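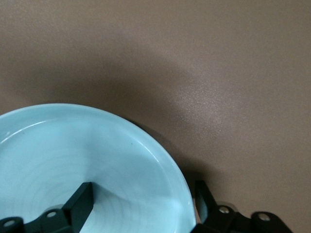 Rim grasps have their own page in our cell rules as of February. The short version:

- One finger inside the bowl, one outside, both clear of the wall before closing.
- Approach speed drops to 12 mm/s for the last 26 mm.
- Close on force, never on position. Glazed ware varies too much in wall thickness.
- Check the pad screws every 16 hours of run time.
- Two failed grasps on the same piece and the operator takes over.

Pendo Mollel wants the force limit written per item. I'd keep one limit for all bowls and log the exceptions. We go over it again Thursday, with the Caddale numbers if they arrive.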